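The arm that wouldn't say sorry

I went out to see a robot pack a lunch, and I came home with a bruise on my forearm the size of a mandarin. That's the short version, and it's the one my family tells at dinner. The long version is more interesting, I reckon, mostly for what it says about the little yellow warning triangles we all click past.

The arm lives at Prumero, a small outfit that teaches robots to tidy up. They work with kitchen stuff and toy food, moving things from one spot to another, over and over. They'd been at it since November and by the time I visited the arm had done 2,021 runs, a figure I know because it's written up on a whiteboard and somebody changes it by hand with a marker that's nearly dead.

I turned up on Fri 9 March with a notebook and a bag of pastries. The pastries went over well. The demo went over well too, for most of the morning! You give the arm a job, it has a bit of a think, and then down it goes. I got far more attached to it than I'd planned. When it dropped the sausage I said "oh, mate" out loud.

Just before lunch it stopped. It didn't crash into anything and there was no bang, it simply paused halfway through a reach and sat there with its gripper in the air. The screen said the joint had gone over its limit and would somebody please check it. Fair enough. One of the team looked it over, saw nothing in the way, cleared the message and stepped back. It stopped again on the next run. Cleared again. By the fourth time we were all a bit bored with it, and I include myself in that.

You can probably see where this is going. A bowl had ended up too close to the edge, I was the one standing nearest, and the arm was paused. It had been paused for ages, as far as I was concerned. So I leaned in to nudge the bowl back, somebody at the desk cleared the fault at the same moment, and the arm carried on with what it had been doing. It caught me just below the elbow.

It wasn't hard. They run it slowly, and when it meets something solid it's meant to quit, and it did quit. But it quit a good moment after I would have liked, and it stayed there, leaning on me, quite politely, until the big red button was hit. I said a word I won't put in a magazine.

Then came the part I enjoyed, once I had a bag of frozen peas on my arm. Everybody sat down and went back through the log, line by line, with no shouting and no finger pointing. The stops hadn't been random at all. The controller, a Ladex unit, thought the gripper on the end was lighter than it was. A new gripper had gone on the week before and the weight in the settings had never been changed. It was out by 90 grams, less than a small apple. Every time the arm reached a long way out, the sums came up wrong, the joint felt a load it couldn't explain, and it did the sensible thing and stopped.

So the robot had been telling us. It had told us four times. We'd treated it like the smoke alarm that goes off when you make toast.

The wrong weight explained the late stop as well. If the arm has a poor idea of what it's carrying, it has a poor idea of what counts as a bump. They'd loosened the bump setting that same week to get rid of what everyone took for false alarms. I've done exactly that with the sensor light in my driveway, and now it doesn't come on for anybody.

The fix for the weight took less time than the peas took to thaw. The rest has been slower. Prumero brought in Duggan, a safety firm, who spent a day on site and left behind a long list and a bill for $4,000. There's a key now, and whoever goes near the table has it in their pocket, and without it the fault can't be cleared. A line of tape on the carpet marks where visitors stay. Two stops for the same reason and the work ends until the log's been read. And any change of gripper means a sheet with the weight on it, signed, before anything moves.

They also did 40 slow test runs in a row before going back to normal, with the bump setting back where it started. I went back for the last few of those, on the right side of the tape this time. I watched the gripper come down beside the white tub at the back, past the sponge and the black block and the big green tray, and I noticed I was holding my own elbow.
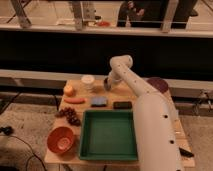 If you've got one at work

Smaller arms are turning up in bakeries, labs and school workshops, and plenty of them come with a thin manual. Jotness, who rent them out by the week, let me read the sheet they hand to new customers, and I'd pinch three things from it. Treat a paused arm as a moving arm. Write down every stop, even the silly ones. And ask who can press "clear", and whether they can see your hands from where they sit.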